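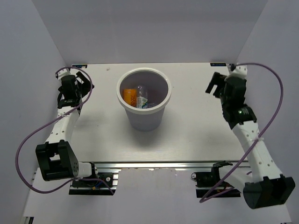 Course materials > Packaging and Handling > Unit 6: Open containers

Last updated: December

6.1 Terms

A tapered container is wider at the rim than at the base. The difference between the two, divided by the height, gives the taper. A rolled rim is one where the wall has been turned outward at the top. It stiffens the opening and gives the fingers an edge to lift by.

6.2 Placing mixed items

Small goods of unlike shape, such as a cylinder and a carton, behave differently in a tapered cup. The carton stands on its own flat end if the base is wide enough. The cylinder usually leans until its upper end meets the wall. Its angle depends on its length and on where its foot comes to rest.

Order of loading for the practical:
- Set the cup down on a flat, level surface, clear of the edge.
- Load the carton first, cap upward.
- Lower the cylinder beside it. Do not drop it.
- Check that both items sit below the rim.

Items that stand higher than the rim raise the centre of mass and are recorded as 'proud'. Items below the rim are recorded as 'low'.

6.3 Worked figures

A cup 14 cm high with a base 12 cm across is loaded to 200 g. Neglect the mass of the cup. Find the tilt at which it tips, taking the centre of mass at 6 cm above the base and on the centre line.

tan(tilt) = 6 / 6 = 1, so tilt = 45 degrees.

A leaning cylinder shifts the centre of mass off the line, and the angle is then smaller on that side - repeat the working with an offset of 1 cm.

6.4 Reading

Limsakul's notes on wall contact, sections 2 and 3. Modise's table of rim types is optional.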